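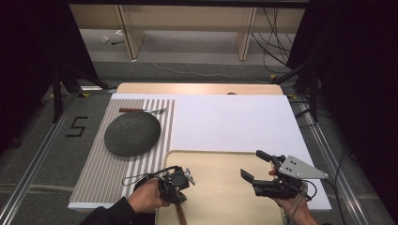 Setting a place at Nirkcombe

The owner of the Nirkcombe tableware shop in Sesdale starts with the mat. She always has, she tells me, ever since she was tall enough to lay the table at her grandmother's house, and she still gets visibly happy when there's a fresh one to unroll.

"People buy the plates first and then they come back six months later asking why the table looks cold," she says. "Start with cloth! Start with a stripe, if you can stand a stripe. I'm mad about stripes."

The one she likes best at the moment is a gray-brown and white, and she runs the stripes away from the person sitting down, toward the middle of the table. Run them side to side, she says, and a small table looks squat. She admits her sister thinks this is nonsense and lays hers the other way.

On top goes a dark gray plate with a surface like stone. I told her I'd always been scared of dark plates, and she practically jumped out of her chair.

"Oh, but eggs! Put a fried egg on a dark gray plate and tell me you want to go back to white. Or squash soup in a little white bowl sitting on it. Or just toast. I had toast on mine this morning and I felt like a queen."

The shop opened in a former shoe store with 16 place settings and one long shelf. There are 461 pieces on the stock list now, and she can tell you where most of them came from. Plenty arrive through De Smet, a small importer she has bought from since the first December. The wooden-handled flatware is a line called Isari, and she talks about it the way other people talk about their dogs.

"I took two sets home to test before I ordered any. I wanted to know how they'd feel after a winter of stews. The handles get better. They get a sort of glow."

She won't put them in the dishwasher, and she'd rather you didn't either. Warm water, a soft cloth, dry them right away, a dab of food-grade mineral oil when the wood starts to look thirsty. She does hers at the kitchen counter with the radio on, and says it takes less time than looking for the lid of a storage container.

Then we got to the knife, and I learned that she breaks the rules. The textbook place for a dinner knife is on the right of the plate with the edge facing in. At breakfast and lunch she often lays it across the top, handle to the left and blade pointing right.

"It's how you'd set a dessert spoon, more or less, with the handle the wrong way around. I know! I've had customers fix it for me while I'm standing there. But on a narrow mat you get your sides back, and I love how it looks, that line of reddish wood over the gray."

What about a tray? She is all for them, and especially for plain beige ones with a raised rim, which she thinks are the most underrated thing in any kitchen. Hers carries the flatware out and the crumbs back. She keeps it at the near side of the table while she's laying up, and leaves some bare white space beyond it so she can see what she's doing.

"You need somewhere for your eye to rest. I used to fill every inch. Candles, little bowls, a pinecone. Where was the food supposed to go?"

Last year the shop sold 2,075 placemats, far more than it sold plates, and she seems thrilled about it. Her advice for anyone starting out on a small budget is to get a pair of good mats and use whatever plates are already in the cupboard. Chips are fine. Mixed sizes are fine.

Before I left she made me lay a place myself. I put the knife on the right, out of habit. She looked at it for a while, said it was lovely, and moved it to the top.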